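Inicio > Sala de prensa > Producto y envases

Tiempo de lectura: 2 minutos

NOTA DE PRENSA

Serra renueva la preparación de pedidos de Nomport con cajones transparentes para el material de relleno

La firma de menaje Serra ha incorporado a las mesas de embalaje de su almacén de Nomport un nuevo sistema de cajones de plástico transparente, destinado a ordenar el relleno con el que se protegen las piezas frágiles durante el transporte. La medida forma parte del plan de embalaje aprobado por la compañía en abril y alcanza en su primera fase a 35 puestos de trabajo.

El sistema asigna 2 cajones a cada puesto: uno para el relleno dispuesto para su uso y otro que se mantiene libre para recibir el material recuperado de las devoluciones. Hasta ahora, ambos se guardaban en sacos bajo la mesa, lo que obligaba al personal a interrumpir la tarea para comprobar las existencias.

«La persona que embala debe saber de un vistazo si tiene material suficiente para terminar el pedido», ha señalado Socorro Urrego, directora de operaciones de Serra. «El plástico transparente resuelve esa consulta sin levantar una tapa ni mover un saco».
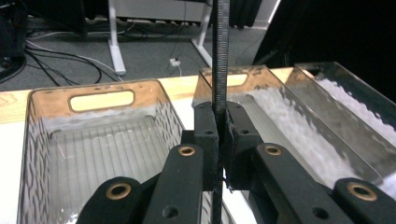 La compañía ha fijado asimismo un criterio común para la reposición. Cuando el relleno desciende a 4 centímetros del fondo, el puesto solicita una nueva carga al equipo de suministro, que la entrega antes del siguiente turno. El nivel se comprueba con regla al inicio de la jornada – y de nuevo a mediodía en los puestos que preparan la línea Culine, la de mayor consumo por la fragilidad de sus fuentes y soperas.

Durante el periodo de prueba se prepararon 1.789 pedidos con el nuevo método. Según los datos internos de la empresa, el relleno desechado al cierre de los turnos se redujo de manera apreciable, si bien Serra no difundirá cifras definitivas hasta completar la implantación en todas las líneas.

Eliécer Ccori, responsable de embalaje en Nomport, ha subrayado la participación de la plantilla en la elección del formato. «Se descartaron los recipientes opacos en la primera reunión. También se pidió que los cajones tuvieran asas, para trasladarlos a la zona de carga sin volcar el contenido», ha explicado.

La segunda fase incluirá los puestos dedicados a Nultell, la gama de vidrio de la firma, e incorporará etiquetas con la fecha de la última limpieza de cada cajón.

Contacto para medios: Departamento de Comunicación de Serra.

Comentarios

Maribel_T: ¿Aceptan en tienda el relleno de los pedidos? Tengo una bolsa entera en casa y no sé dónde llevarla.

jotaerre: El último juego de tazas me llegó perfecto, pero tardé media tarde en recoger las bolitas del suelo.

Aurelio P.: En mi taller hacemos algo parecido con la tornillería. Lo de dejar un cajón libre me parece buena idea.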